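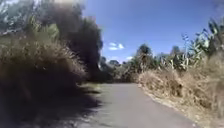
Hanau Lane: verge cutting and use by cyclists

Posted by: V_Debnath (Moderator)
Members are asked to note that the parish has opened its consultation on verge cutting along Hanau Lane. The proposal is for one full cut in March and a second, narrower cut after the seed has set. Comments received by 10 am on the closing day will be forwarded with our response. Please keep replies to the cutting schedule.
Vasanthi Debnath

Posted by: gastoritz_rider
I wish to record my support for an additional cut in early summer. The lane is narrow and the growth stands close to the surface on both sides. On a bend, a rider cannot see an approaching car until it is very near. Our club has 16 regular riders who use this route, and several now avoid it.

Posted by: OilingP
I must disagree with the previous member. An early summer cut would remove the flowers before they seed, and the loss would be felt for years. Visibility on the bend can be dealt with by cutting the bend alone.
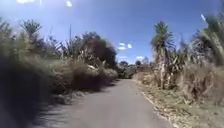 Hanau Lane, the straight section.

On a stretch such as this one I see no case for any extra cut.
Oi-ling Peng

Posted by: Chang451
Has the parish stated who will remove the cuttings? If they are left to lie, the soil is enriched and the coarse plants return more strongly. The Ritetti contract covered cutting only.

Posted by: gastoritz_rider
I could accept a cut limited to the bend, provided that it extends far enough on either side. Roughly 10 metres would not be sufficient for a rider travelling downhill.

Posted by: V_Debnath (Moderator)
Thank you. Both views will be included in the response. The removal of cuttings falls under item 5 of the consultation paper - members with a view on it should write to the clerk directly.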